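Late September, evening

Started on the gray counter at 7. It is the last horizontal surface in the flat that has not been sorted, and I have been using it as a holding area for anything without an assigned place. The speckled pattern hides crumbs very effectively, so the wiping has to be done by touch. I went over it with a damp cloth, then a dry one, and checked with the flat of my hand. Two sticky patches near the front edge needed a second pass with dish soap.

The main decision was the small wooden box. It came from the shop in Druvonholm along with the spice rack, and the rack has since gone to the hall shelf. The box stayed because it has a drawer and a flat top and takes up very little depth. I tried it at the front of the counter for most of August and kept hitting it with my elbow while chopping. It now goes at the back, against the wall, where the top can still be used as a ledge if I need one.

Items with it at this stage: the white marker with the dark cap, the small cream cup, the blue cloth, the lime, and the slice of toast from the play food set. The lime is the only one of these that strikes me as having a right to be on a counter. The cloth was bunched up against the wall and needs folding or washing. I will decide which when I next run a load. 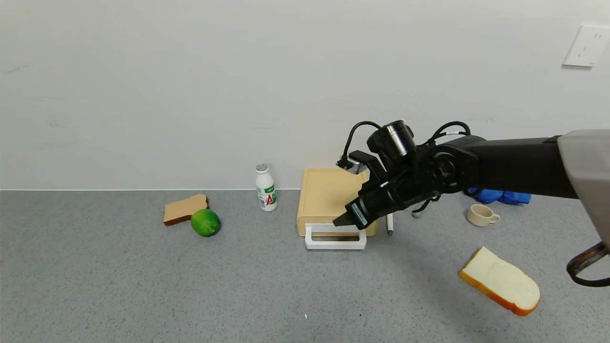
## Sorting rule

I wrote down a rule before moving anything further, as last month I sorted by size and had to redo all of it. The rule is frequency of use. Daily things stay in reach at the front or right. Weekly things go in the drawer. Anything less frequent leaves the counter.

Applied strictly:

- Marker: weekly. Used for freezer labels. Drawer, if it fits lengthwise.
- Cup: daily. Stays out, handle to the right.
- Blue cloth: daily when folded, otherwise a nuisance. Hook by the sink.
- Lime: short term. Fruit bowl.
- Toast: belongs with the other play food in the Rissanen tin under the bench. I have returned it before.

The drawer is shallow. I knew this when I bought the box and chose to ignore it. A standard tape roll stands too high laid on its side with anything underneath it, and the drawer will then catch on the way in. Flat items only: the marker, spare bag clips, the paper labels, the short ruler. I cut a liner from leftover Clelerus shelf paper, 200 mm on the long side, and had to trim it twice. The first cut was square to the sheet and the drawer is slightly out of square. Corrected by laying the liner in place and creasing it along the back with a thumbnail, then cutting on the crease.

I also checked how far the drawer can come out before it tips. With nothing in it, it will sit a good way open without complaint. With the labels and clips loaded toward the front it dips earlier, so the heavier items go to the back. I put a pencil mark on the underside at the point where I consider it fully open. The counter needs to be kept clear in front of the box for that distance, or the drawer is useless and things will start piling up on the top panel again.

The small white bottle with the green leaves on the label is the other item I went back and forth on. By the rule it ought to leave, being less than weekly. I have left it upright by the wall on the left of the box for now. The cabinet shelf where it would go is full of jars, and that shelf is its own job.

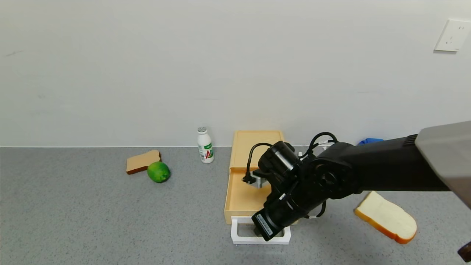

## After supper

Resumed at 8:30. Loaded the drawer in the order planned: ruler and marker along the back, clips left, labels right. The marker fits lengthwise with a little clearance. Closed and opened it several times. It runs a bit dry on one side, so I rubbed a candle stub along the lower edges and that dealt with most of the drag. The remaining stiffness is in the last part of the travel and I can live with it.

The Wetalent hooks I ordered for the cloth are the adhesive kind. Instructions say to degrease the surface and leave the hook unloaded overnight. Put up one hook, left of the sink, 43 cm above the counter, and have hung nothing on it. The cloth is over the oven rail until morning.

Total working time 2 hours, including 30 minutes lost to the liner.

Outstanding:

- Jar shelf, then a decision on the bottle.
- Second hook, if the first one holds.
- Find the lid for the play food tin.
- Buy felt pads for the bottom of the box. It scrapes when I shift it to wipe behind.

Measured the jar shelf before going to bed. It is deeper than I had assumed and would take two rows if the tall jars went at the back. Will empty it tomorrow before breakfast and check the dates on everything.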